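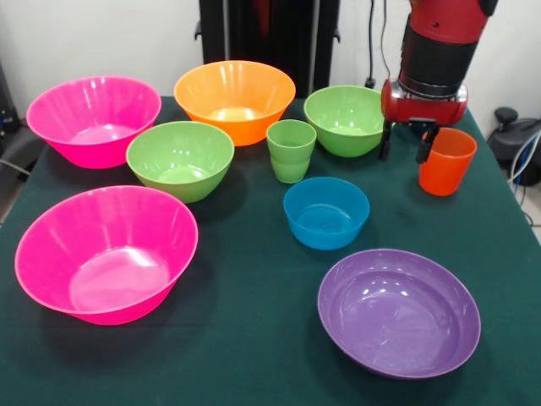

Plastic bowls and cups on a green cloth.

Plirkton Color Words

A word list of everyday color names, collected from people describing household goods in their own words. Maintained by Shalini Bhatt. The current release is from January.

What is in it

The main file, colors.csv, has 1,359 rows. Each row is one color name as somebody wrote it, with the spelling left alone. "Sea green", "seagreen" and "sea-green" are three rows and share one group number. A second file, notes.csv, holds 1,267 short comments that people left with their answers. Not every name has a comment.

Columns in colors.csv

id – row number, never reused
name – the color name as written
group – number shared by spelling variants
base – the nearest of 10 basic color words
place – Brovmont or Plondby
year_band – age of the writer, in decades

The 10 basic words are red, orange, yellow, green, blue, purple, pink, brown, black and white. Gray was folded into black in the first release and is still there. It will get its own base word in the next one, and the id numbers will stay the same.

How it was collected

Paper forms were left at two public libraries, one in Brovmont and one in Plondby. The form asked people to think of something in their kitchen and write down what color it was. No swatches were shown. We printed 2,000 forms. Blank and unreadable ones were dropped before typing.

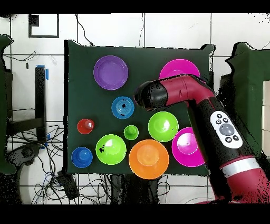 Plates, bowls and cups, including purple, pink, dark blue and lime green.

Known problems

Pink and purple overlap badly. "Magenta" and "plum" were sorted by hand and two people might sort them differently. Check the base column before you rely on it.

Brand paint names were kept if more than one person used them. The rest are in the file removed.txt.

Plondby has far more older writers than Brovmont – please don't read the place column as a regional difference without looking at year_band first.

The group numbers were made with Garg, our small spelling matcher. It is in the tools folder and needs no setup. It misses joined words such as "bluegreen", so some of those were fixed later by hand.

Use

Free to use and change for any purpose. Please keep the names of both towns in any copy. Corrections can go in the issue tracker, one row per issue, with the id in the title.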